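Ullell open day, Rinelton

We left Grudville a bit before 8 and had the highway mostly to ourselves. Rinelton is a 60 km drive, flat the whole way until the silos, and the turnoff to the industrial estate is easy to miss if you are looking for the sign, which is behind a tree. Look for the tyre place and turn there.

Ullell repairs and refits control boxes for irrigation pumps, cool rooms and grain dryers. Plenty of growers in the district have one of their boxes on a shed wall without knowing the name. The workshop opens to visitors once a year, in April, and entry is free. You put your name down at the front counter, get a sticker and a pair of safety glasses, and wait for a group to fill. Ours left at half past nine.

Declan Sutcliffe took us through. His family had the building first, as Sutcliffe Refrigeration, and the old name is still painted on the north wall. He talks quietly and there is a compressor going, so stand near the front.

Goods in

The first room is where boxes arrive. Most come in the mail or on the back of a ute, and each one gets a tag with a number and the town it came from. The shelves go to the ceiling on three sides. There was a strong smell of dust and old grease, and Declan said the worst thing they find inside is ants, followed by geckos. A fault sheet is tied to the tag with string. They tried plastic sleeves and went back to string.

A man in our group asked how long a box waits on the shelf. In a quiet month it is a couple of days. In harvest it can be two weeks, and they will lend you a spare if you ask early.

Stripping and cleaning

The next room is small and has a fan that runs all day. Covers come off here and the boards are brushed and wiped down. Screws go into a muffin tin, one hole for each stage of the job, and the tin stays with the box until it goes home. I have started doing the same at home with the mower.

Petro Chornovol was working on a dryer controller when we came in and showed us a burnt connector under a magnifier lamp. You could see where the plastic had gone brown along one side. He let the kids have a look and then gave them a bag of scrap connectors to click together, which kept them happy for the next two rooms.

The bench room

This was the part I had come for. I do small repairs in a corner of the laundry, and storage is always the problem: where to put a board so it isn't lying on a bench with a cup of tea next to it.

There are 18 benches down the length of the room, with windows on the south side so there is no glare. Each one is set up by the person who uses it. One had everything hung on hooks. Another had almost nothing out at all, only drawers with labels in pencil. Declan said new starters get a bare bench and a month to sort it out, and after that somebody from another bench has a look and tells them what they would change.

Tools are the ordinary kind. Side cutters, small drivers, tweezers, a good lamp. I asked about brands and was told to buy whatever I could afford to lose. Soldering is kept to the far end under the extraction hoods and we could only watch that from behind a line on the floor.

Bench layouts aside, it was the holders that I kept going back to. They make them up in grey plastic to suit the parts they handle most. The ones I liked best have different shapes side by side on one flat plate: open brackets with a slot for a board to stand up in, shallow upright frames, and a deeper housing with a square mouth at the end. The plate goes against a ribbed aluminium panel with a rail running above it, so the bench itself stays clear. With a green board upright in its bracket you can get a finger and thumb to it without touching the face, and a longer part like the blue one goes down into the deep housing and leaves the frames beside it free.

Most plates we saw had a gap or two. Declan prefers them that way. If every place is taken, the next part goes down on the bench and stays there till Friday, was how he put it. He also said the first plates they made were too tight and people gave up on them, so now each slot is made a touch wide and filed if it needs it. 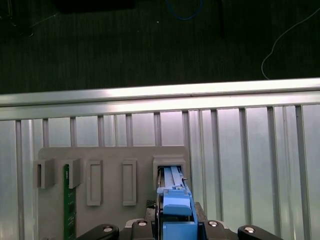

Paora Te Moana told us he would keep each plate to a single job and never mix parts from two boxes on it, even when there is room, and that he would sooner have a second plate than a label on every slot. I can see the sense in that. At home I only ever have one job open, or I tell myself so, and I will be making do with the one.

I asked whether the holders are for sale. They are not, but the office will give you the drawings on a sheet if you ask at the counter, and the library in Grudville has a printer that could do them. Measure your own parts first. The sheet gives the outside sizes and leaves the slots for you to fill in.

Test room and dispatch

We had only a few minutes in the test room. Finished boxes are left running overnight on a rack and the readings are written on the same fault sheet that came in on the string. Dispatch is next to it, a long table with cardboard and brown paper. The old cartons get used again if they are sound.

Practical things

Groups are limited to eight people and go every half hour until noon. The whole walk takes an hour, a bit more if someone asks questions, and I did. Closed shoes are a must and they did turn away one bloke in thongs. The floor is level all through except for a step between goods in and the cleaning room, and there is a ramp around the side if you ask.

Parking is on the gravel opposite. Tea was in the lunch room, with slices made by Jolene Tautahi at $4 a plate, and the money goes to the pool fund. The lemon one had gone by eleven. There is a toilet off the lunch room and another in the yard.

If you are making a day of it, the bakery in the main street shuts at one and the second-hand shop next to the post office has a box of old meters and switches under the counter. I came home with two meters, and one of them works.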